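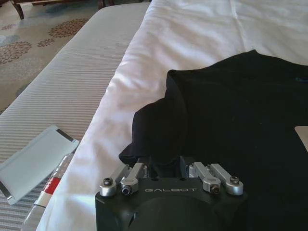

How many demonstrations of one task do we need before it is worth training on them?

For garment work on the current setup, 245 accepted episodes was the first set that gave a policy worth testing, and I would plan for 400.

The longer reply follows, with Zulema's message quoted in parts.

Zulema Leiva wrote:
> We are at 94 episodes on the Vaher set and the validation
> loss has gone flat. Before I book more operator time I would
> like to know if this is a quantity problem or something else.

I would look at the start states first. I went through the Vaher index last night and most episodes begin with the shirt laid out square to the bed. The Horex set has fewer of those and more starts with a sleeve or corner bunched up. A flat loss on near-identical starts says very little about what the policy will do with a fold it has not met.

> Dark garments on the white sheet are the worst. The wrist
> view has almost no detail inside the fabric. Should we drop
> them?

Please keep them. The outline of a black shirt against a white sheet is easy to find, and the trouble is all in the creases. Two things to try:

Lock the exposure on the wrist camera and set it for the cloth. The sheet will clip, and that is fine – the policy does not need texture from the sheet.

Record the exposure value in the episode header. Indon reads it if the field is present and ignores it if not, so old files will still load.

> Operators have been clearing the bed edge and the floor
> before each take. This adds a lot of time. Is it required?

It is not in the protocol, and I would rather they stopped. Cards, bottles and other small items along the mattress edge can stay where they are if they do not block the arm. Note them in the clutter field. If every training episode has a clean edge, we will get odd behavior the first time there is something on it.

> What counts as a failed grasp? We have been deleting any
> episode with a second attempt.

Keep those, up to 2 retries. Mark the time at which the fingers reopen and leave the rest of the trajectory alone. The ones to reject are dropped frames, a wrist stream out of step with the joint log, and any case where the operator moved the cloth by hand after the start marker. If the deleted files are still on the Clellus disk, please restore them and run the checker again with the retry flag set.

> One more – the action labels. Absolute or relative?

Store absolute poses and let the loader do the conversion. We stored relative ones in May and had to redo the whole batch when the base frame turned out to be wrong.

I have not tested whether the Horex and Vaher sets can be mixed without reweighting. If someone on the list has, the numbers would be useful. Otherwise I will run it once the restored episodes are in.

Kalevi Miettinen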